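Fondora 3 Set-Up Guide
Section 2: Bringing your existing tables into Vedgate

If you've been keeping your data in another database for a while, you probably have more of it than you remember, and moving it over can feel like a big job. It goes smoothly if you take it in order. Set aside a quiet stretch of the day, and ask your coworkers to stay out of the old system until you've finished (they can still read from it, just not save anything).

Before you begin
You'll need an administrator login for Vedgate and a fresh backup of the old database.

1. Open Vedgate and choose File, then New Connection. Type the name of the old server just as it appears in your network settings, capital letters and all.

2. Click Test. A green check mark shows up beside the server name when the two can talk to each other. If you get error 367 instead, the login is fine but the account isn't allowed to list tables, so ask whoever looks after the old server to grant it read access, and then click Test again.

3. Pick the tables you want. Go ahead and leave out anything with "temp" or "old" in the name if you know you're done with it!

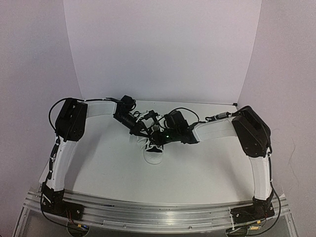
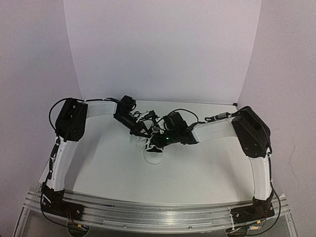 4. Look over the column types. Vedgate makes its best guess, and it's a pretty good guesser, but dates stored as plain text will come across as plain text unless you change them here. Click the type beside the column name and choose Date from the list.

5. Set the batch size. You can send up to 2000 rows at a time. A smaller number is kinder to a slow network, and you can change it later without starting over.

6. Click Import and let it run. The progress bar likes to sit still for a bit while the indexes are built, so please don't close the window.

Caution: Importing into a table that already has rows in it will replace those rows. Choose Append on the Options tab if you'd like to keep them.

Note: Tables made with the Lamex add-on keep their own list of keys. Import that list first, then the tables, or the links between them will come up blank.

7. When the log says Finished, open one or two tables and compare the row counts with the old ones. Save the log somewhere you'll be able to find it again.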